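Workshop notebook, August 17, 2025
Bench 2, printed blocks for the Ededia sorting set

Good day at the bench. I came in meaning only to clear the last of the spool ends and went home with a set of blocks I really like, so I'm writing it all down while I still remember which settings went with what.

Where we were: the June batch was fine to look at and annoying to use. Corners too sharp, bottoms slightly bowed, and the green slotted piece had a slot so tight that the test card jammed in it every other try. Flurina had written "please no" on the bag, underlined. I kept the bag.

Changes for this round:

Walls up by one pass on all the cubes. They feel so much better in the hand! There's a bit of heft now and they don't make that hollow click when you put them down on the table.

Bottom edges got a tiny chamfer, just enough to hide the squashed first layer. Mathias suggested this back in the spring and I argued with him about it for a whole lunch. He was right. I've told him.

Slot on the green block opened up a little and made deeper. I drew it again from scratch because the old file had been scaled so many times that none of the numbers meant anything any more (the slot width had five decimal places). New file is in the shared folder under Prutudico, in the blocks subfolder. Please use that one and leave the old one alone until I've had time to archive it.

Colors: we stayed with the orange, the green and the blue. Shirley had pulled out a yellow spool too and I printed one cube in it, but against the white cloth it looked washed out under the ceiling lights, and the edges were hard to find when I squinted. It's on my windowsill now.

The cloth itself is the old cotton one from the cupboard. I shook it out and spread it over the bench top, and didn't iron it. Rosalie thinks we should, I think the creases are fine. Colors look wonderful on it either way, especially the blue. 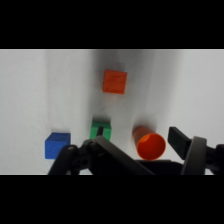 Orange cube, green slotted block and blue cube on the white cloth. Fine print lines on the top of the orange.

About those lines. I spent far too long on them this afternoon and enjoyed every minute. On the orange they run straight across the top, very even, and if you drag a fingernail over them you can just feel the ridges. Blue has them on the sides, where you'd expect them from the layers. I tried sanding a spare orange and it came out smooth but chalky, with pale patches where the paper had bitten in. Wiping it with a drop of oil brought the color back for the length of a coffee break and then it faded again. So my vote is to leave the lines alone. They give your fingers something to hold, and I've grown fond of how they catch the light when you turn a cube over.

Damian would still like to try the slower top pass that he used on the Stellard trays. Fine by me, as long as it's on a spare. He says it adds 22 minutes a cube, which is a lot if we ever have to make a full box of them, but for one cube I'm curious too.

Slot test: I used the thick gray card from the packing shelf, cut into strips. Slid in and out of the green block cleanly, no catching at the bottom, and it stands up by itself if you let go. That made me very happy. The thin card leans over to one side, as it should with that much room. I also tried the edge of a steel ruler, which went in but scratched the inside of one wall, so don't do that with the good one.

One small disappointment. The first green block had a blob halfway down the slot, right where you can't get a file in. I picked at it with a needle and made it worse. The second came out clean with no changes at all, so I blame the start point of the layer, and I've moved it to the outside back corner in the file to be safe.

Filament: the green spool weighed 310 g with the reel when I took it off. Enough for more blocks, but I wouldn't start anything large with it. Orange is nearly new. Blue is the one to watch, it's been open since June and popped a little during the first few layers. I've put it in the dry box with a fresh sachet and taped a note to the lid. If it still pops next time, ask Shirley to order another.

Bed temperature and the rest are on the sheet clipped to the printer, last column. I wrote over a couple of older numbers, sorry, the pen was thick.

Still to do:
Slow top pass on a spare orange (Damian)
Cut a proper set of test cards, all one width
Second green block from the new file, to check the moved start point
Try a slotted piece in blue, purely because I want to see it
Find the lid of the Stöckli box, it was on the windowsill and now it isn't

The spares are in the shallow drawer, wrapped in the tea towel. Have a look at them, pick them up, stack them! The chamfer makes more difference than I can put in writing.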